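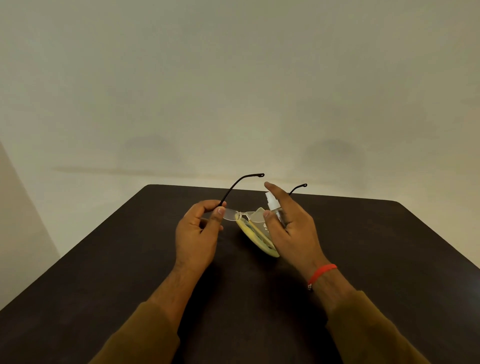
Could the page say which part of the glasses the Idadau should close on, one operator wrote, since the old setup sheet says the bridge and the new one says the outer hinge.

The new sheet is correct. Use the outer hinge area. The bridge grip was dropped with the change to soft finger pads and should be deleted from any saved recipe. This page covers the Idadau case-packing cell with the Roletti gripper.

Idadau cell: setup and care FAQ

What does the cell pack?
One pair of glasses, one cleaning cloth and one spray bottle per order. The glasses and cloth go into the case. The bottle goes beside it in the outer carton.

Do the temples need to be folded before infeed?
No. The cell takes glasses with the temples open and folds them at the second station, left temple first. If glasses arrive already folded, the vision check rejects them and sends them to the hand lane.

How is a new frame style taught?
Put the cell in Teach mode and place a sample in the nest with the lenses toward the operator side. Jog the gripper to the left hinge, close at the lowest force setting, and save the point. Repeat for the right hinge. Run 16 cycles at reduced speed before releasing the recipe. Any drop during those cycles means the points must be taught again — raising the force is not an accepted fix.

What grip force should we use?
Setting 2 for metal and rimless styles, setting 3 for thick plastic. Setting 4 is reserved for the case clamp. Do not use it on glasses.

Why does the vision check fail on clear lenses?
In most cases it is the light and the camera is fine. Clear lenses pick up reflections from the overhead lamps. Check that the side light is on and that its cover is clean. The tray surface must be the matte dark insert supplied with the cell. Pale or glossy trays are not supported.

If the check still fails, rerun the light balance from the Vision menu with the nest empty.

The gripper marks the lenses. What should we check?
Check the pads first. Wipe them with lint-free cloth and plain alcohol, and let them dry before restarting. Replace any pad with a cut, a shiny patch or a lifted corner. Then check the taught point. A point set too far inboard lets the pad touch the lens edge when the gripper closes.

Do not wipe the pads with lens spray from the product stock. It leaves a film.

How often are the pads changed?
Every 4 weeks on one shift, every 2 weeks on two shifts. Change both at once. The part is sold as a pair through Trekar, and the left and right pads are not the same shape.

Can the cell handle different case shapes?
Yes, with the matching nest plate. Rounded hard cases need the deep plate. After a plate change, run the homing routine and confirm that the lid opener clears the case rim by hand-cycling it once with the air off.

The spray bottle tips over in its lane.
Lower the lane guides until they touch the body of the bottle below the collar. If the guides ride on the spray top, the bottle leans and the picker misses it.

What do we do after a crash stop?
Turn off the air, open the guard, and remove the glasses and case by hand. Look at the wrist joint for a gap at the breakaway collar. If it has opened, reseat it and tighten the 3 screws in turn, then run the Pathak alignment routine. Homing alone does not restore the tool offset.

Scrap any glasses that were in the gripper at the time of the stop.

Where are the recipes stored?
On the cell controller, under Recipes. Export them to a USB drive before any software update — the December release cleared unsaved teach points on older controllers.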